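Resano Home Notes: A Cloth on the Workbench

If you do any small assembly at home, lay a cloth over the bench before you start. I resisted this for years (my mother did it for mending, and I thought it was fussy), and now I wouldn't tighten so much as a hinge without one. Small parts don't roll nearly as far on fabric, and the tabletop gets to keep its finish. Green is my favorite, as it's restful to look at and most hardware shows up nicely against it.

Keep the cloth for the work itself and let rails, brackets and cables stay outside it, along the back if you can.
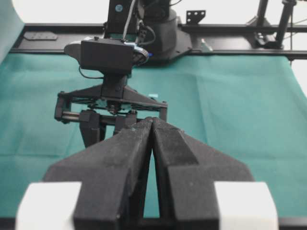 Getting the creases out

Fold lines are a nuisance when you're setting down little things, so I roll my cloths around a cardboard tube – the kind wrapping paper comes on. If yours has been folded since March, a warm iron on the back will usually do it, and a small wrinkle or two never hurt anybody. Do look it over for specks and lint while you're at it, and go across it with a damp hand. I like to hang a second piece up behind the bench too, where it makes a calm background and gives me somewhere to notice what needs washing.

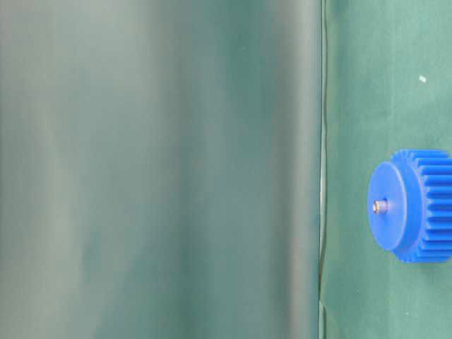
Dizon wrote in to say that a lint roller beats a damp hand every time, and that hanging the cloth overnight with clothespins along the bottom hem takes out most of the folds without any ironing. I've tried the clothespins since, and eight of them did very well on mine!

Setting out gears and other toothed parts

Lay a plastic gear flat and give it plenty of room, with the teeth clear of everything else. Brush between them with a dry toothbrush before you put it back – crumbs and fluff do love to settle in those grooves.

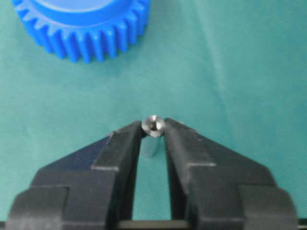 Blue plastic gear on a teal green cloth.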